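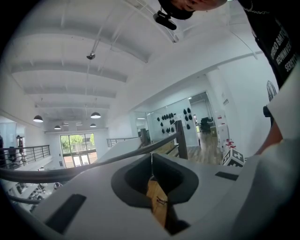
Figure 2.1. Hand-held gripper beside the upstairs railing, seen from the gripper's own camera.

Chapter 2
Teaching With Your Hands

I spent my first July in robotics steering an arm with a joystick, and I was terrible at it! My best day gave me 14 usable demonstrations and a sore neck. So when I started planning this book, I knew which method I wanted to cover early: you leave the arm out of it, pick up a gripper with a camera on it, and just do the job yourself. The camera records what the gripper would see, and software works out how the gripper moved. Later, a policy (our word for the rule that turns camera views into motion) gets trained on those recordings.

The running example in this chapter is the Lasudel set, 570 short demonstrations of grasping soft things. Soft things are a pain. A mug keeps its shape wherever you grab it, but a bag folds, sags and hides half of itself, and I love it for that.
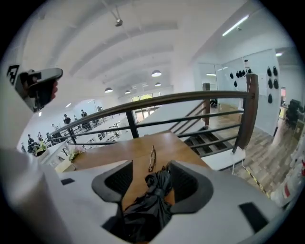 Figure 2.2. A crumpled black item, bag or cloth, held between two mesh-textured finger pads.

Look at how much background comes along with one grasp: desks, stairs, people, daylight from the far window. A policy trained in one room can latch onto any of it, and we'll spend Section 2.3 on what happened when the Worari group moved theirs to a new building (ouch).

Before you read on, grab a pair of kitchen tongs and pick up a plastic bag 10 times. Write down where you gripped it each time. We'll use your notes in Section 2.1.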